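Clullon Deep Storage Bin, Amber - Review

Posted Fri 12 July by Stamatia Moschos

I bought the Clullon deep bin to replace two shoeboxes that had been holding everything in my hall closet that doesn't have a proper home. Hair things, sponges, half-used cartons, snacks that never made it to the kitchen. The shoeboxes had gone soft at the corners and one had lost its lid. I wanted a single container I could pull off a shelf with one hand and see into without unpacking it.

The bin comes in clear, gray and what the label calls amber. I took the amber. It cost $12 at the Tromcombe store, and the clear one was the same price. There is no lid in the box. Lids are sold separately and I didn't get one.

What it holds

I filled it the first evening with the contents of both shoeboxes and have been using it that way for a month. The depth is the main reason to buy it. Cartons can stand upright along the wall and the smaller stuff goes in the middle. My old boxes were too shallow for that, so everything lay flat and the lids never closed.

The drawback of a deep bin is the same as with any deep bin. Things pile up. Flat packets go to the bottom and stay there. Sponges are the worst for this, as they weigh nothing and take up a lot of space, and whatever is under them gets forgotten. I tip the bin toward me on the table when I'm looking for something small, and that works better than digging.
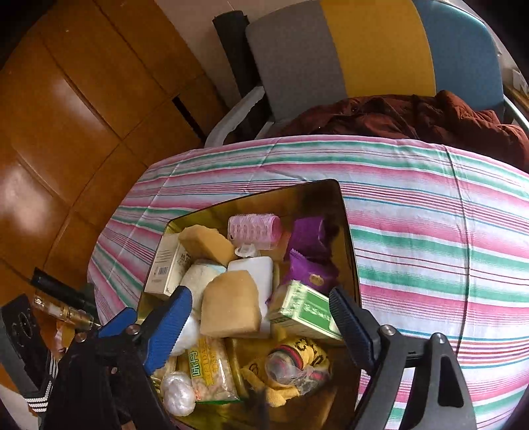
Color and visibility

The amber is darker in use than it looked in the store. With the bin empty you can see through the sides well enough. With it full, the corners go brown and you mostly see shapes. Bright things still stand out from above. My pink hair roller is easy to find, and so is anything in a purple wrapper. Tan and white things take longer.

If you plan to keep the bin on a high shelf and look at it from the side, get the clear. Mine sits at waist height and I look down into it, so the color hasn't been a real problem. I like it better than the gray, which looked like office supplies.

Build and cleaning

The rim is smooth all the way around. I ran a finger along the inside looking for rough spots and found none. The corners are rounded, and that makes it easy to wipe out, but square boxes don't sit tight in them and you lose a little room.

I washed it by hand with dish soap after a packet of crackers split. Crumbs came out with one rinse. The paper label left glue behind and that took two tries with cooking oil to remove. There are fine scratches on the bottom now from being pulled across the shelf. They don't show unless you turn the bin over.

Compared with the Yorath

My sister-in-law Amparo Valderrama has the Yorath basket in a similar size and lent it to me for a weekend. It has handles, and the Clullon doesn't. For carrying things from room to room the Yorath is the better one. It also has open sides, and small items fell through onto the floor of the closet, so I gave it back.

Rating

4 out of 5. One point off for the label glue and for selling the lid separately. I plan to buy a second one in clear for the bathroom shelf.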